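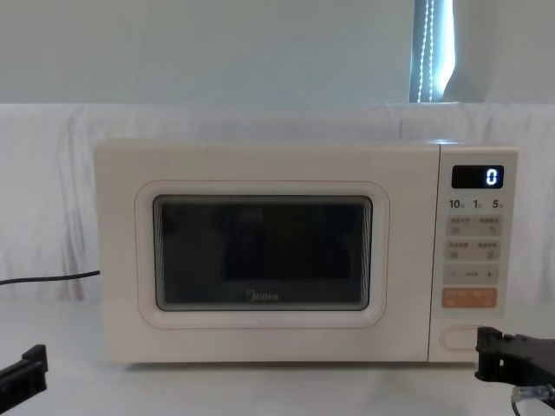 How to run a written stand-up for a team in two time zones

I love a good written stand-up! We switched to one at Ondell when the team split between two offices, and I'd never go back to the 9am call. If your developers hardly overlap during the day, give this a go. Setting it up takes one afternoon.

What you need

A chat tool with threads, a shared page for longer notes, and a team lead who will post every day for the first fortnight, even when it feels a bit quiet in there.

Step 1: Make one channel and keep it clean

Call it something dull like daily-notes. No build alerts, no bots, no birthday messages. Ours had the test results piped into it at first and picked up 636 messages in a week - you couldn't find a human being in it.

Step 2: Agree the format

Ours is three lines:

Done: what you finished since your last note
Next: what you're picking up
Stuck: anything you need, with the name of the person you need it from

The third line is the one that matters most. "Waiting on review" gets ignored. "Heather, could you look at the login branch before you finish?" gets an answer, usually within the hour.

Step 3: Post at the end of your day

Most teams post in the morning out of habit. Try the end of the day instead! You still remember what you did, and the other office starts work with fresh notes waiting for them. Mehwish Chaudhry suggested this one and it made a huge difference to our handovers.

Step 4: Reply in threads only

Answer a Stuck line in its own thread. If it goes past ten replies, have a call, then write the outcome back in the thread so the others can catch up.

Step 5: Keep it short

If a note needs scrolling, move the detail to the shared page and link to it. Heather Harawira once wrote over 2000 words on a database change (brilliant stuff, I still go back to it) and it was much easier to find on its own page.

Step 6: Check in after a month

Ask everyone which line they skip reading, and change it. We started in January and by the end of February we'd reworded Next twice. We also kept one short video call on Thursdays, mostly for a chat and to show each other half-finished work.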